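10 Sep 2025 — Brokomstead bench, toy-in-box task

Kettle on by eight and the gripper charged overnight, which already makes this a better start than the last one. Vilhjálmur had left me a very kind note about the table height (he is right, it does get you in the lower back after an hour) so I have put the wedges under the legs and will try it that way until somebody complains.

Aim for the day was to bring the Whitlock set up to 700 good demonstrations. We stood at 649 when I sat down. The task is the one Sólveig wrote up: soft toy starts in the clear container, hand goes in, takes the toy, lifts it over the rim and sets it down on the white tray. Simple enough to say! The first dozen or so were dreadful all the same, mostly my fault, as I kept coming in too fast and then stopping dead above the rim while I made up my mind. Oddur has warned us before that the policy learns the dithering as faithfully as it learns the grasp, so I threw those out and began again with a cup of tea inside me.

What helped was deciding on the approach before pressing record. I look at how the toy is lying, choose where the fingers will close, say it out loud if I must, and only then start. It feels silly talking to a box but the recordings come out much smoother and I was less tired by lunch. 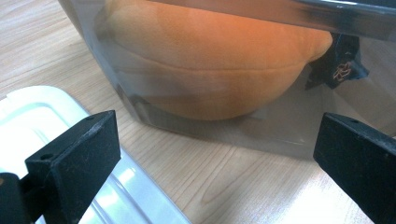 Orange plush against the front wall of the container, fingers still outside. Dark tag at the right-hand end.

I want to spend a bit of time on the tag, as it has been on my mind. If you close on the tag alone the toy swings about on the way over, and it sometimes lets go early. If you close on the body it comes up nicely and sits down nicely. So for now my rule is body only, and if a finger catches the tag by accident I keep the take provided the toy lands on the tray. Sebastian thinks we should cut the tag off and be done with it. I would sooner leave it on — the toys people have at home come with tags, and the Barkel people will certainly hand us something with a label the size of a bus ticket. We agreed to disagree very pleasantly and to ask Halfdan.

The other thing is the plastic. Seen through the wall the lower part of the toy goes dull and a bit grey, while the top stays properly orange, and the rim throws back a bright streak from the light overhead. I was tempted to give the container a good polish and move the lamp. Then I thought better of it and left both alone for this batch, smudges and all, and I'll do a second batch with the lamp moved so that we can compare the two fairly.

Final tally for the day: 119 recorded, 51 kept. That takes us to 700 exactly, and I am rather pleased, though the keep rate is nothing to boast of and I'd like it much better by November.

To do, in no special order:
Ask Halfdan about the tag.
Second lamp position, same toy, same container.
12 takes with the toy in the far corner, we are thin on those.
Check with Zandwood whether the spare finger pads have been posted.
Move the wedges back if Sólveig is using the table, she is shorter than I am and will not thank me.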